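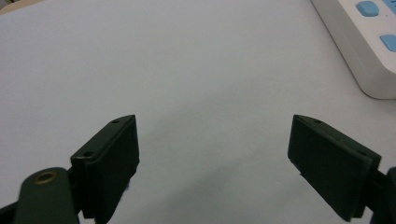 Figure 4. Hand-held gripper with jaws open over the worktable; a white power strip lies at upper right.

4.2 Changes in bench work

At the Zonerville site, packers had sorted returned goods by hand until December. Under the Plornik procedure, they record each grasp with the hand-held gripper (Figure 4), and the recordings are used to train the sorting arm. The target was 1000 grasps per worker, later raised to 3000. Packers reported less lifting but more time standing in one place. Two asked for a lower table. Shift lead Sigita Laur noted that job titles and pay grades had not been revised to cover the recording work. Training time was logged separately and is treated in the next section.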